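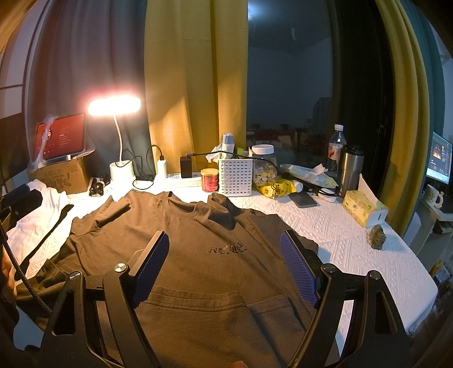 How to Read a Campaign Mailer Without Getting Played
By Elba Ibarra

It's April, so your mailbox is full of glossy cardboard. I used to throw mine out on the walk back from the curb. Then I spent one primary season checking them, line by line, and I have trusted them less ever since. You don't need any training for this. You need the mailer, a pen, an internet connection and 20 minutes.

I'll use the Magesa County commissioner race for the examples. If you live somewhere else, change the names. The tricks travel fine.

Step 1. Find out who paid for it

Turn the card over and look for the smallest type on it. There should be a "Paid for by" line, usually near the return address. If it names the candidate's own campaign, good, you know who is talking. If it names something like Neighbors for a Better Rastutia, keep going. Groups with names like that are seldom made up of neighbors.

Type the exact name into your state or county campaign finance search. Spelling matters, and so does "Inc." Try it with and without. You want the registration page and the most recent list of donors. When I looked up the Rastutia group, it had 2 donors, and one of them was another group. I looked that one up too. It had registered on a Monday and the first mailer landed that Friday.

If you can't find the payer at all, write "unknown" on the card. Don't guess.

Step 2. Underline only what can be checked

Most of a mailer can't be checked. "Fights for families" is not a claim. Neither is "too extreme." Leave those alone. Underline anything with a number, a vote, a date or a quotation in it. On a typical card I end up with one or two underlined phrases, and the rest is mood lighting.

Step 3. Look up the vote

The card will say something like "Suvero voted to raise your taxes 8 times." Find the footnote. If there isn't one, you may stop here and feel no guilt about it.

If there is one, it will point to a meeting or a bill. Get the minutes from the county website. Look at what was being voted on, then look at who else voted for it. Of the eight votes pinned on Suvero, several were procedural votes to put an item on the agenda. One was the annual budget, which passed unanimously. The man who paid for the mailer was on the same board and voted yes.

That doesn't clear Suvero, by the way. Two of the votes were real fee increases and I didn't care for either one. Read the minutes and be annoyed on your own terms.
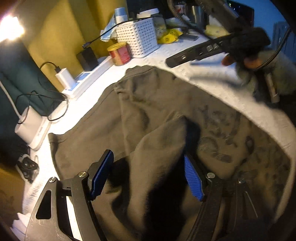 Dark gray hooded sweatshirt with a faded print.

Step 4. Take the quotation back to its source

Quotation marks on a mailer tell you almost nothing. Look for three dots in the middle of a sentence. Look for a quote of two or three words, which could have come from anywhere. If the card credits a newspaper, check whether the words came from a reporter, an editorial or a letter some reader sent in. Campaigns love to print the paper's name in large type under a line written by the candidate's brother-in-law.

If the source is behind a paywall, ask at the library. Mine pulled up the article while I stood there.

Step 5. Do the arithmetic on any dollar figure

One card told me that Sallus, the challenger, would cost "the average household $215." Per what? Per year, per month, over the life of a bond? It didn't say. Email both campaigns and ask three things: what time period, which households, and who did the math. Keep the message short and polite. A campaign with a good answer will usually send it. I got a reply from one side, a form letter thanking me for my support. I had not offered any.

Step 6. Run your own side through it

This is the step people skip. Pick the candidate you already like and do the whole thing again with their mail. I found a cropped quotation on a card from someone I had given money to, and I was sore about it for a week. I still voted for him, but I quit forwarding his emails.

What to do with the results

Write your notes on the card and keep it in a drawer until after the election. If you post what you found, link to the minutes or the filing so people can look for themselves, and leave out whatever you couldn't confirm. Expect to be called a shill by both camps.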